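Skip to content Home Kits Datasets Guides Support
Search this site Type to search Go
5 min read

# Didex Laundry Starter Kit: README and data card

Hello, and thank you for picking up the Didex kit from Bredura. I'm Doina Lazarević, and I look after the sample recordings that ship with it, so if something in the folders makes no sense, the blame probably starts with me. Orestis Lazaridis wrote the loader and knows far more about it than I do.

## What you get

- the two-finger gripper with its wrist camera mount
- a spare pair of finger pads (please keep them in the bag until you need them — they pick up lint like you wouldn't believe)
- 578 sample episodes of small-garment handling, most of them socks
- the loader, plus a notebook that plays an episode back

## Getting started

Unpack the archive somewhere with at least 70 GB free, then run:

 pip install ./didex-loader
 didex check ./samples

The check takes roughly 9 minutes on an ordinary laptop and prints very little while it works, so do go and make a cup of tea. If it stops on a missing index, delete the `cache` folder and run it again. Vangelis Politis has promised a friendlier message in the next release.

## About the episodes

Each episode holds the wrist camera video, the finger opening, the arm joint positions and a short task sentence in plain English. We kept the garments soft and ordinary, the kind of thing you'd find in anybody's drawer, and we left the worn and pilled ones in on purpose.

Six episodes have no finger opening signal. They are listed in `known_gaps.txt`, and the loader skips them unless you pass `--keep-gaps`.

## Things to know before you train

Light knits on light wood are the hard case, especially once the fabric bunches up and fills the view. Our own baseline is much happier with darker colors, and we'd love to hear whether yours is too. The table was much the same throughout, so please don't expect the samples alone to carry you over to a bedspread or a tiled counter.

## Wrist views

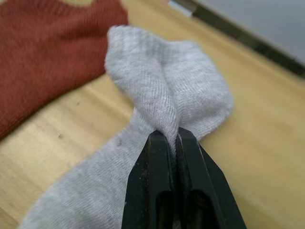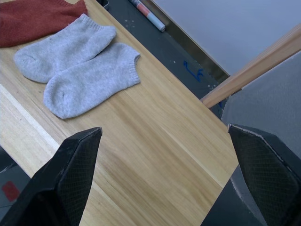 *Wrist camera, gray and rust-red knits on the wooden table. First: fingers closed on a gray sock. Second: fingers open over the bare wood.*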